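July 2018, harmonium book, continued from the brown one (full, and smells of mice)

Kerness, serial 728. In from the chapel at Denby by way of Inmaculada's brother-in-law's van, lid tied shut with what I took for bell rope and is in fact washing line.

State on arrival, for the record: both feeders leaking, main reservoir leaking more, treble knee lever attached to nothing at all. Bottom octave of the front set sulks. Middle D speaks whether invited or not. One stop face missing, and the hole has been filled with a champagne cork, painted brown. Alcides thinks the cork should stay. It's the best-fitting part of the instrument.

The chapel says it "just needs a tune". They always just need a tune.

**Wind first**

Pumped the reservoir full, all stops in, and timed it down. Four seconds. I would like to see 40, and would settle for half that on an instrument this age, but four is a sigh. Charoen put his hand round the back and reported a breeze at every fold and at the long hinge on the feeder nearest the wall side. The hinge has been patched before with carpet tape. Under the carpet tape is bicycle patch. Under the bicycle patch is original leather, which would probably have lasted had it been left alone to get on with it.

Reservoir off, then. Screws all came out except two, which had been put in with glue by somebody who evidently hoped never to meet me. Steam, patience, language. Marked every screw hole with pencil letters on masking tape, then Charoen leaned on the tape. We have the letters. We no longer have the order. Redid it.

The board underneath is sound. A shake along one edge that has been there since the tree, and somebody's tea ring.

**Cloth or leather**

Long discussion, most of it had before and written down in the brown book, where I can't now find it. Position as it stands:

- rubber cloth for the reservoir, as the maker had it
- leather on hinges and corners
- no PVA anywhere near it, however much of it we've got

Suqin has a roll of the Fontana cloth left over from the American organ and says there's enough if we cut across. I laid the old pieces out as patterns and it is enough, by the width of a thumb, assuming we make no mistakes. Have therefore ordered more. The quote for the cloth plus skins was £225, which I read out to the room twice to see if it would go down.

Cutting list is inside the back cover. Please don't tear it out to write a phone number on.

**Glue**

Hot hide glue for everything that has to come apart again in a hundred years. Clémence wants to try the Grotik liquid stuff on the corners on grounds of open time, and she has a point about open time. Mine skinned over on the second gusset while I was still admiring the first. Compromise: test pieces. She's made up little hinges, cloth to pine and leather to pine, one lot with hot glue and one with the Grotik, and hung them off the dexion with bags of sand on. They look like something you'd find in a barn in a detective series. Leave them hanging until August and don't walk into them. I have walked into them.

Temperature on the glue pot thermostat still reads high. Ignore the dial, use the jam thermometer, then wash the jam thermometer. It isn't only ours. 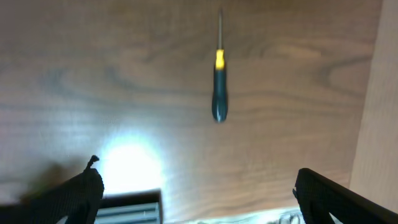
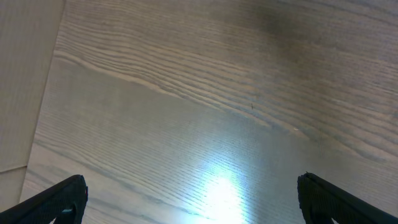
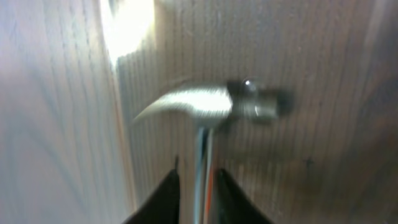
Screwdriver, table top, claw hammer.

**Reeds**

Pulled the front set with the hook. I'd forgotten how much I dislike the hook. The lower ones came easily and the top octave had to be coaxed, each with a small noise like a tooth. All laid in the tray in order, tray with a lid on, lid with DO NOT on it. Last year's tray was opened by a person looking for biscuits, and there are still two reeds from that job whose place in the scale is a matter of faith.

Cleaning: soft brush, out from the rivet towards the tip, never the other way. White spirit only on the really black ones. Most of the dirt is plain fluff, with a fair amount of what I think is hymn book. The sulking bottom notes had fluff packed between tongue and frame and spoke at once on the test bellows after a brush. Slightly annoyed about this, having told Alcides the rivets were loose and explained at length how I could tell.

Middle D: pallet, not reed. The spring had jumped its slot and was lying alongside the pallet being no help to anyone. Back in the slot, tweaked, and the note is now silent when it should be. There's a groove worn in the pallet leather where it's been sitting crooked, so that wants a new facing anyway. Do them all or the touch will be lumpy. Sighed, wrote "do them all" on the job sheet.

One properly cracked tongue, F sharp above. You can hear it before you can see it; there's a sort of rattle behind the note, like a wasp in a bottle. Options are to solder in a new tongue or rob one off the dead Kerness in the store. I went and looked at the dead Kerness. It has been robbed before, by us, of exactly that note. So we make one.

**Pitch**

Awkward. The set as it stands is sharp of modern pitch by a good bit, and fairly consistently so, which tells me it was built that way and nobody's been at it with a file. The chapel wants to use it with a flute. I've said on the telephone that lowering every reed to meet a flute is a lot of scraping at the rivet end on tongues that have done nothing wrong, and that an instrument in good order at its own pitch is worth more than one dragged down to ours. The reply was that the flautist is the minister's wife.

Left it there for now. Clémence suggests a capo for the minister's wife. I haven't passed this on.

If we do end up lowering: practise on the scrap set. Small strokes near the root, slip the brass shim under first, let the reed cool before measuring, as a warm finger is enough to fool the tuner. I will do no more than an octave in a sitting. After that everything beats, including the fridge.

**Case**

Inmaculada has taken against the varnish. It's a later coat, thick, the colour of gravy, and there's a perfectly respectable walnut veneer underneath going by the bit behind the candle bracket. I'd agreed only to clean it. She did a patch under the key slip, where it doesn't show, with meths on a rag, and now has the expression of someone who's seen the promised land. Warned her that the chapel has paid for bellows and not for beauty. She says she'll do it in her lunch. I've heard that before as well, and that was a wardrobe.

Veneer lifting at the left cheek, bottom corner, where a century of people have kicked it while looking for the other pedal. Syringe, warm glue, waxed paper, block, clamp. Leave overnight. It had crept by the morning and I took it off and did it again with a pin through the waste, as I tell everyone to do.

Pedal webbing: finished. It's hanging on by the selvedge. The carpet on the treadles is original, I think, and handsome in a bald way, so we keep that and replace only the webbing. Suqin says army surplus. I said upholsterer. She's gone to army surplus.

**Money, briefly**

Added it up on the back of the delivery note: cloth, skins, webbing, felt, the time so far and the time I believe we've got left, and it came to £1,174. The estimate, in my own handwriting, is less than that. I'd allowed one afternoon for pallets. I don't know who I imagined would be doing them.

Will ring the chapel once I have an answer on pitch and get both unpleasant conversations into one call.

**Still open**

- Knee lever. There's a bracket, there's a lever, and between them there ought to be a trace rod and a sort of brass elbow. Charoen to look in the odd-brass drawer before anyone starts making one.
- F sharp tongue, me.
- Stop face. The rest are ivorine, in French, in a nice curly script, and from where it sits the missing one has to be Voix Céleste. Alcides has offered to letter "Voix Céleste" on the cork.
- Mouse work on the back cloth. Old, I'm fairly sure. Put a bit of cheese down anyhow.
- Ask the chapel where they keep it. If the answer is "beside the radiator" then I want that in writing, and I want it moved before it goes home, or we'll be regluing the same folds in two winters.
- Find whoever has the good bone folder. It was in the mug and the mug was here.

Late addition. Reservoir ribs are cleaned down to the wood and stacked under the window in two piles, upper and lower. They look the same and they aren't; the upper ones have the bevel. Charoen has written UPPER on the upper pile in chalk, and underneath, in smaller letters, the date we last got them the wrong way round.

Found inside the reservoir while cleaning: one hairgrip, a farthing, a cough sweet of great age and a slip of paper with hymn numbers on it. All in an envelope, to go back with the instrument. Not the cough sweet. Alcides has the cough sweet and won't discuss it.

Tomorrow: cut hinges, then cloth, large pieces first. Measure the gusset off the old one, both sides, as they never match.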